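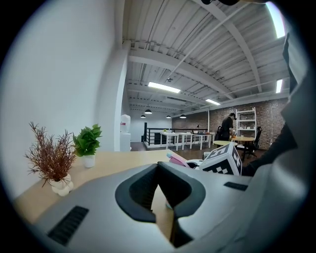

March, a little after 4 pm

Back to the sourdough rye, and I owe everyone an apology for how long it has taken me to write up the last batch. I kept meaning to do it while the kettle was on, and then the kettle would boil and I'd be off doing something else.

So. Batch with the Vorkness flour, coarse grind, same starter as before. I used 300 g of flour in the final dough and 273 g of water, which on paper looks far too wet and in the bowl felt only a little too wet. Areeba Mughal had warned me that the coarse stuff drinks slowly and that I should walk away from it for a good while before judging, and she was right, as she generally is about rye. After the rest it had pulled together into something like damp clay. Still not a dough you would want to knead, but you could get it into the pan with a wet spoon and a bit of patience.

The Kaler flour, which we had been using since before Christmas, behaves quite differently. It goes gluey early and then stays exactly as gluey as it was. I don't dislike the bread it makes (the crust is lovely, and my neighbor asks for it) but the crumb has that gummy line along the bottom that I have been chasing all winter. I tried a longer bake and I tried a hotter start. The longer bake helped some. The hotter start just gave me a darker top and the same gummy line underneath.
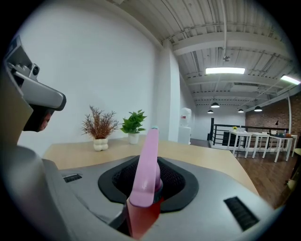 With the Vorkness loaf there was hardly any line at all when I cut it. I waited two days, wrapped in a towel, which was hard on me because the whole kitchen smelled of it. The slice held together under butter and the sour was mild, milder than I like, so next time I want the starter to go longer before it meets the flour. Overnight on the counter instead of the few hours I gave it - the kitchen is cold enough at night now that I don't think it will run away from me.

Caraway: left it out on purpose so I could taste the grain. Putting it back. Areeba says toast it first and crush only half, and I'll do it her way once before I have opinions.

One thing to sort out before the next bake is the Van den Broek pan. The lid has started to stick at one corner and I had to pry it up with a butter knife, which took a chip out of the crust. It may only need a good scrub and some oil. If it doesn't come right I'll go back to the open pan with foil over it, and note it here so we don't blame the flour for what the pan did.

Still need to buy caraway and more coarse rye, the bag is down to the last cup or so. Areeba has the other half of the loaf and promised me her notes on it.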